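Home Notebook Recipes Materials Older entries Search

Jul 31, 2026

Paste day. I've been putting this off because the heat makes everything I cook go bad by the time I've washed the pan, but the Totport ledger is drying under its boards and can't be touched, so it was paste or tidying the offcut drawers, and I was never going to pick the drawers.

Where I left off: the wheat paste from the last batch was lumpy, a bit gray, and it cockled the Sarkach paper so badly that I threw out the whole set of test strips. I blamed the flour. Then I blamed the paper. Now I think it was mostly me, cooking it too fast and using it too wet, and today was meant to settle that.

Cooking the paste

Two pans this time. First one is plain wheat starch, one part starch to five parts water, soaked for an hour before it went anywhere near the heat. Second one is the same starch and the same soak but a thicker mix, one to four, on the theory that I can always let it down with water later and I can't go the other way.

Low heat, wooden spoon, no walking off. I timed the first pan and it took 17 minutes from lighting the burner to that point where it goes from milky to kind of glassy and starts dragging on the spoon. After that I kept it going another 12, stirring the whole time, and my arm was not happy with me. But what a difference! It poured off the spoon in one long ribbon and there wasn't a lump in it. Last time I'd have taken it off the heat as soon as it thickened, called it done, and wondered why it smelled of raw flour.

The thicker pan caught on the bottom. I scraped the good part off the top and left the skin behind, so it isn't a total loss, but don't read too much into anything I say about batch two below. If anyone else is cooking the one to four, use the heavy pan. I used the light one with the wobbly handle and I should know better.

Both went into bowls with cold water poured gently over the top to stop a skin forming, then into the fridge. Sieved them after lunch - twice for the first batch, three times for the second, through the horsehair sieve. Wash that sieve right away! I forgot in the spring and spent an evening picking at it with a toothbrush.

Paper strips

I'm testing on three papers. The Sarkach text paper (the cream one, long grain), the thin Japanese tissue that's been in the flat file since before I started, and some gray sugar paper that I like for spine linings and can't get any more of, so small pieces only.

Strips cut with the grain and across it, pencil letter on each one in the bottom corner, paste brushed from the middle out. Then down onto board, rubbed through a piece of silicone release, blotters, weight. Same as always except that this time I let the pasted strip sit and relax before putting it down. I've seen people get away with slapping it straight on but my cross-grain strips stretch like crazy, and if I put them down before they've finished growing they finish growing on the board, and then I get ripples.

Early impressions, and they are only that, as everything's still under weight:

The Sarkach took batch one beautifully. It went limp, stopped curling, and laid down flat with no fuss. I held one back and brushed it out thinner than I'd normally dare, paste let down until it was about like light cream, and that one looked best of the lot going down. I have a hunch that I've been using everything too thick for years.

The tissue was a pain. It wanted to wrap itself around my fingers and I tore two pieces before I remembered to carry it on a bit of polyester. Once it was on the polyester, no trouble whatsoever.

The sugar paper drank the paste. It went dark straight away and I had to go over it again. I think it needs a size coat first, something very thin, let it dry, then the real one. Adding that to the list.

Table and mats

Wiping down took longer than the pasting, as usual. Starch dries clear, so I always think I've got it all and then find a shiny patch with my sleeve a week later. Warm water and a clean cloth, then a second cloth, then look along the surface with a light held low. The white tabletops show nothing head-on. The brown mats are easier on that score, dried paste goes chalky on them and you can see right where you missed. They do hold grit, though, so a mat gets brushed off before any paper goes near it, every time, and small wood blocks get lifted up and wiped under as well.

I'd like us to stop pasting straight on any of the tables. Waste sheets underneath, a fresh one for each strip, pull it out and fold it in on itself the second you're finished with it. I know it goes through a ridiculous amount of newsprint.

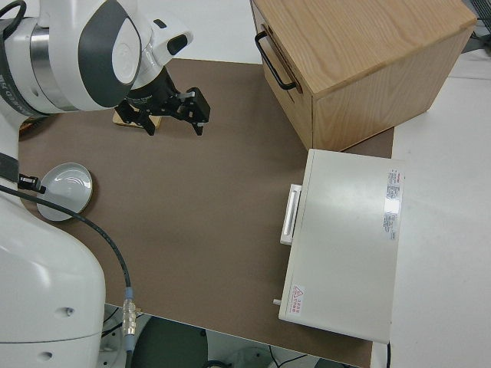 The Totport ledger

Not touched today, but notes while I remember them. Text block is sewn and the first lining is on. I used the old paste for that before I knew how bad it was, and it's holding, but there's a stiff patch near the tail where I must have gone over it more than once. If it's still stiff when it comes out of the boards I'm going to put a damp poultice on it, lift the lining, and do it again with batch one. Better now than after the cloth is on.

The spine wants to round itself more than I'd like. It's a fat book with a lot of guards in it and the swell from the thread is all at the back. I beat it down as far as I dared. Next ledger I do in this style I'm using thinner thread, and I'm writing that here in the hope I read it before ordering.

Board thickness: I cut these from the heavier stuff and I'm second-guessing it. They look right against the block when it's lying down but stand it up and it's a doorstop. The Treloar boards are a hair thinner and squarer at the corners (the guillotine there is much better than ours). I'll try a set of those against it before I commit. If they look mean I'll go back to what I've got and stop fussing.

Covering cloth is still undecided. The dark green from Biltis is lovely, but it marks if you breathe on it wet, and with a joint this deep there's going to be some wet rubbing down whether I like it or not. There's a dull brown in the same weave that would forgive me a lot more. I keep picking up the green though! Might do one small blank book in it first, see how it behaves with the thinner paste, and let that make up my mind.

Storing it

The whole reason for making less at a time. Starch paste with nothing added is good for maybe a week in the fridge and much less than that in this weather, and I don't want to go back to putting anything nasty in it to keep it going. So: small jars, scalded, filled to the top, lid on, date on masking tape. Only take out what you need with a clean spoon. Don't dip the brush in the jar. (I have dipped the brush in the jar. That's how I know what the fuzz looks like.)

One jar of batch one is staying out on the shelf on purpose so I can see how fast it turns. It was around 90 degrees in here by the middle of the afternoon so my guess is not long. Please leave it be, even if it starts to smell. I'll move it outside if it gets unfriendly.

I also froze a little. Everything I've read says freezing ruins it, it weeps and goes spongy, but I've never tried it myself and it costs a spoonful. I'll thaw it when the strips come out and brush some on the leftover Sarkach.

To do

- Strips out from under weight tomorrow, not before. Change the blotters tonight before locking up.
- Peel test on everything once it's properly dry. Slow and straight back on itself, same hand each time.
- Size coat on the sugar paper, one thin and one thinner.
- Order newsprint. Order the fine thread. Do not order more green cloth.
- The light pan's handle needs tightening, or the pan needs to go.
- Look up what I did with paste in December. The endpapers on those two pamphlets laid down perfectly flat and I've got no notes at all on the mix, only a smear of it on the page. The shop was cold then, so it might be nothing more than slower drying, and if that's the answer I may have to start pasting early in the morning.
- Soak the brushes. The big round one is shedding and left a bristle under a strip, which I found with my thumbnail after the blotter was already on. I've left it there. It's strip F if anybody's looking.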